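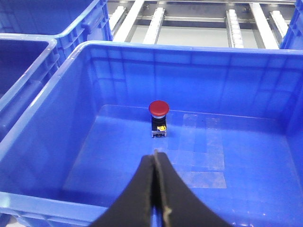 Deltach, 6 Sep 2025

Parts bins and small stock: frequently asked questions

Heidrun Rainer answers for the Drevarberg stores desk. Most of these came in by mail, a few were shouted across the counter. If you were hoping to be told that a new set of bins will fix your stockroom, you may want to stop at the second answer.

Why would anyone give a whole bin to one emergency stop button?

Because the alternative is a mixed bin, and I have spent too much of my working life with my arm in mixed bins. A red mushroom head is easy to spot when it stands alone on a blue floor. Put it under a heap of cable glands and you will order another one, and then you own two. That said, I don't believe in one part per large bin as a general rule. It eats shelf space at a shocking rate. For slow items, use a smaller bin or a divider.

Will color-coded bins make us faster?

I doubt it. Every supplier's leaflet says so, and I have yet to see one that says how it was measured. We use blue for everything. Blue was what Pichler had when we ordered, and the pickers read the label anyway. If you already have four colors and everybody knows what they mean, keep them. If you have four colors and a laminated chart explaining them, you have a chart to maintain.

Are roller racks worth the money?

For full bins that move every day, yes. The bin rolls to the front, you take what you need, the empty goes back. For bins that sit until October, a plain shelf does the same job and costs less. Check the slope before you sign anything. Too flat and the light bins stop halfway, too steep and the heavy ones arrive with a bang. Ask to try it with your own bins and your own parts in them. The demonstration bin always rolls beautifully.

What about tape on the bin floor?

Clear tape is fine for holding down a label or covering a rough patch, and it's cheap. I am less convinced by it as a permanent fixture. Overlapping strips crease, the creases collect dust, and small washers find the edges. If you do use it, press it down flat and look at it again when you do your count. When it goes cloudy, peel it off and start over. Don't add another layer on top. I have met bins with more tape than floor.

Should emergency stop buttons be stored assembled or in pieces?

Ask whoever fits them. Our electricians want the head and the contact block together, so that's how we keep them. Other shops stock heads and blocks separately and swear by it, and if you use several block types with one kind of head they may have a point. Whichever way you go, make the stock record agree with the shelf. A record that says "button, complete" over a bin of loose heads will ruin somebody's night shift.

Can I stand them upright on the terminals?

For a short time on a flat floor, I don't see the harm. For long storage I'd leave them in the maker's box. Terminal screws are small and get knocked, and a part rolling around in a big empty bin isn't being looked after. Anything that has been dropped gets checked by a qualified person before it goes on a machine. It's a safety part, and "it looks okay" is a poor test.

How often do you count?

Our stores list runs to 791 lines. Of those, 131 get counted every month and the rest when their turn comes up. A consultant once told us to count everything weekly. He did not offer to help. Start with the parts that stop production when they're missing, then the expensive ones, and see how long that takes you before you promise anyone more.

Do you recommend Flurkine labels?

I use them and I don't recommend them, if that makes sense. They stick well to smooth plastic. They also stick well when you want them off. Bring a scraper and some patience.

We have bins standing empty. Should we get rid of them?

Give it a couple of months first. Our last clear-out removed more than 10 bins that "never got used," and we were buying replacements before the winter was over — the same size, at a higher price. Stack the spares somewhere dry. Take the old labels off before you do, or someone will put away stock by the wrong name.

Is there software that does all this?

There is software that records it. Somebody still has to put the part in the right bin and type the number in. If that isn't happening now with a clipboard, I wouldn't expect a screen to change it.

Where do I send a question that isn't answered?

Call the stores desk on extension 723, or leave a note in the tray by the counter. Please write the part number on it. "The red thing" has been tried.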